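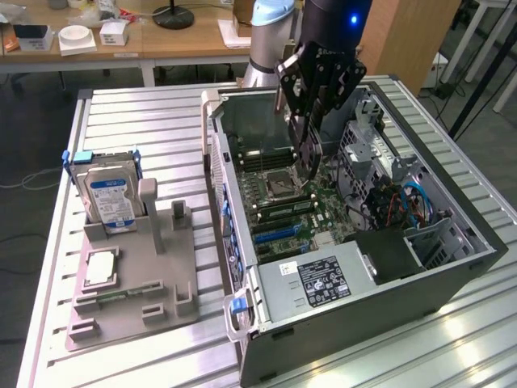 Over the motherboard at Tangen, with the drive, the processor and a memory stick in the grey fixture on the left.

I had been promising myself a trip to Tangen ever since Arvid Lundgren wrote to our repair club last winter, and in August I finally got there, by way of two trains and a bus that dropped me at the wrong end of the business park. I was late, rather hot, and carrying a bag of plums from the garden which I had meant as a present and which had not travelled at all well. They were very kind about the plums.

Tangen is a small outfit (smaller than I had pictured from the letters) on the upper floor of a building it shares with a firm of sign makers. What they do there, in the plainest terms, is show a robot arm how to put parts into a desktop computer, over and over, and keep a record of every go. The records are then used to train a program which, they hope, will one day manage the job by itself on a machine it hasn't met before. They call each go an episode, and by lunchtime I was saying "episode" as well, as if I'd been doing it for years.

The computer lies on its side on a slatted aluminium table with the side panel off, so that all its insides face the ceiling. It's an ordinary tower, with a green board and blue slots, the sort I must have had open on my own kitchen table a hundred times, and I felt quite at home looking down into it. Next to it is the fixture, a grey 3D-printed plate with a place for each part. Arvid told me it went through several versions before they were happy, and that the early ones held the memory so firmly that the arm would pick up the whole plate along with it!

An episode begins with the parts in the fixture and the arm up out of the way. The person teaching sits at a desk across the room and moves a hand controller, and the arm follows. I had imagined something quick and snappy, as in the films of car factories, and it was much more like watching somebody thread a needle. Memory is the bread and butter. The stick has to come out of its slot in the plate, travel across, line up with the socket on the board and go down straight, and the going down is where people hold their breath. The processor is worse. They had recorded 220 episodes of memory and only 29 of the processor when I visited, and I could see why. Arvid said a good teacher needs a rest after 8 processor attempts, and that he can tell from the recordings when someone has skipped theirs.

I asked what happens to the bad ones, the fumbles and the dropped sticks, thinking they'd be thrown out. Some are, but a fair number are kept on purpose, provided the teacher carried on and put things right, so that the program has seen what a recovery looks like. Each one gets a short written note and a label before it goes into the collection, and there was a long and rather good-humoured argument over tea about whether a stick that is let go and caught again should be labelled a drop. I'm afraid I took sides. I was outvoted.

After tea they let me have a turn. I won't pretend it went well. The controller is lighter than you expect and the arm follows faithfully, so every wobble of mine arrived at the other end as a wobble too, and it took me three tries simply to get the fingers either side of the memory stick. I did lift it, though, and I got it across to the computer, and there Arvid gently took over for the last bit. My effort was saved as episode 203 in the practice folder, which he assured me is never used for training. I was relieved and, I have to admit, a tiny bit disappointed.

A few practical things for anyone in the club who would like to go. They take visitors in pairs, mornings for preference, and you should write to Arvid first. Get off the bus at Unham Road and not at the station as the website has it. The stairs are steep and the lift belongs to the sign makers, but they'll let you use it if you ask at their counter. Take a jumper, as the recording room is kept cool. And if you have any old towers of the same general sort sitting in the garage, do mention it, for they want more variety in the boards and cases and are quite happy with machines that no longer start.

I've two of my own to offer, once I've got the dust out. Kerkar is next on my list, for the keyboard museum, and if anybody has a car and a free morning in the autumn I'd be very glad of the company.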